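Rawat to Open Wear Parts Finishing Hall at Zirnemmont in April

30/01/2026

Rawat, the manufacturer of ground engaging tools and wear parts for quarrying and bulk material handling, has announced that its new finishing hall at Zirnemmont will enter regular service in April. The hall will take over the heat treatment, grinding and final inspection of bucket teeth, side cutters, crusher liners and conveyor scraper blades now completed at the company's older works in Bindemier.

The Bindemier works will remain open. Pattern making and casting will continue at that site, and rough castings will be moved to Zirnemmont by truck under a standing contract with a local carrier. The company stated that no product lines will be discontinued as a result of the change and that existing part numbers will be kept.

According to the announcement, the decision to separate casting from finishing was made after a review of delivery performance to cement and aggregate customers. The review found that the furnaces at Bindemier were often held for large liner orders, which delayed smaller orders for replacement teeth and blades. Under the new arrangement, large and small parts will be treated in separate furnaces and scheduled independently of each other.

"Customers who operate a kiln or a crusher plan their shutdowns many months ahead, and they expect the parts to be on site before the first bolt is removed," said Abhishek Chauhan, director of operations. "The Zirnemmont hall gives us the furnace time to meet those dates, including for customers who order in small quantities."

The hall is equipped with 4 batch furnaces, an oil quench line, a water quench line and a row of enclosed grinding booths with dust extraction. Castings will be hardness tested after tempering, and each batch will be released only when the test record has been signed by the inspection department. Liners intended for impact crushers will also undergo magnetic particle inspection at the mounting faces.

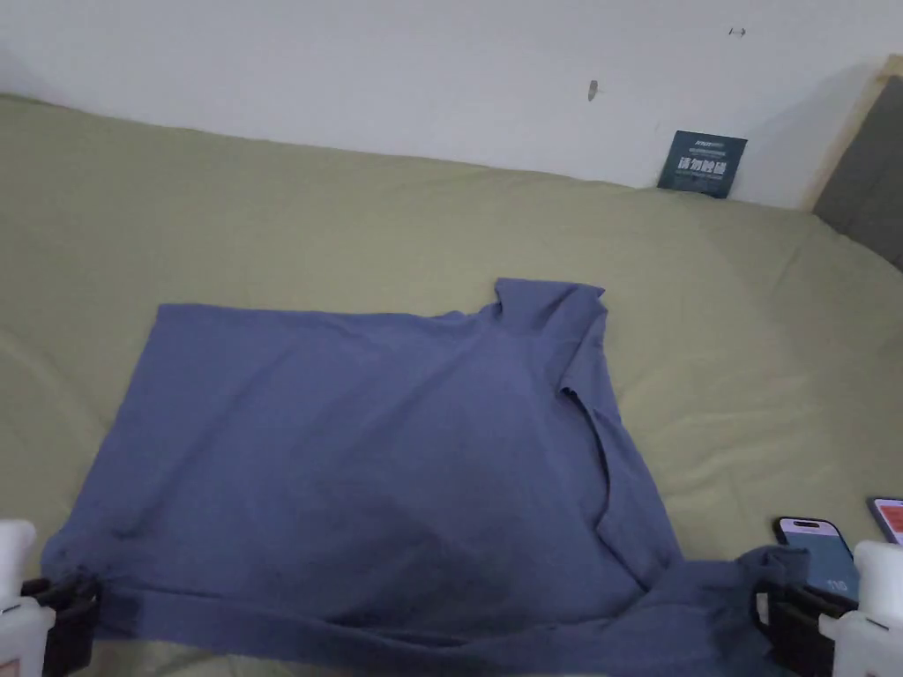 Batch marking will change with the move. Parts finished at Zirnemmont will carry a seven-character heat code, stamped on a non-wearing surface, in place of the painted number used at present. The code will identify the melt, the furnace load and the inspection record. Purchasers may request a copy of the record by giving the heat code and the purchase order number to the sales office. There will be no charge for this service.

The company will also introduce a revised catalog at the time of the opening. The catalog lists 1211 stock items, arranged by machine type and mounting pattern. Dimensions are given in both inches and millimeters, and each entry shows the weight of the part and the matching pin or bolt set. Items previously sold under separate numbers for left and right fitting have been placed side by side to make ordering easier.

Among the new entries is the Zadunum series of scraper blades, intended for the head pulley of belts carrying clinker, limestone and gypsum. The blades are supplied in segments that can be replaced one at a time while the cross beam remains in position. The Zadunum series will be offered in 7 widths, with a choice of carbide or hardened steel tips. Blades for belts with mechanical fasteners will be supplied with a steel tip only.

Vikas Gautam, manager of technical sales, said that the segmented design had been requested by maintenance departments with limited access to the conveyor head. "In many plants the full-width blade has to be drawn out from one side, and there may be a wall or a stair in the way," he said. "A segment can be carried up by one person and fitted with ordinary hand tools."

Orders accepted before the opening will be completed at Bindemier and shipped under the present terms. Orders accepted after the opening will be shipped from Zirnemmont. Customers who collect goods with their own transport are asked to check the pickup address on the order confirmation before sending a vehicle. The Zirnemmont loading yard can receive flatbed and curtain-side trailers. Pallets will be strapped and labeled on two sides, and liners of irregular shape will be packed in timber crates.

Minimum order values will not change. The price list now in force will remain valid until the revised catalog is issued, after which new quotations will refer to the catalog edition. Written quotations already given will be honored for the period stated on them.

The company employs 200 people at its two sites. Staff from the finishing department at Bindemier have been offered positions at Zirnemmont, and a daily bus will run between the sites for those who accept. Training on the new furnace controls is in progress. Recruitment for grinding and inspection work will be carried out locally, and details will be posted at both gatehouses.

Trial loads have already been processed in two of the furnaces. The parts from these loads are being held for sectioning and laboratory testing and will not be offered for sale. The remaining furnaces are to be commissioned once the extraction system has passed its final airflow test.

Plant engineers and purchasing staff who wish to visit the new hall may apply in writing to the technical sales department. Visits will be arranged in small groups once regular production has begun. Safety footwear is required in all production areas, and eye and hearing protection will be issued at the entrance.

Requests for the revised catalog may be sent to the Rawat sales office at Bindemier, which will continue to handle all inquiries, orders and returns for both sites.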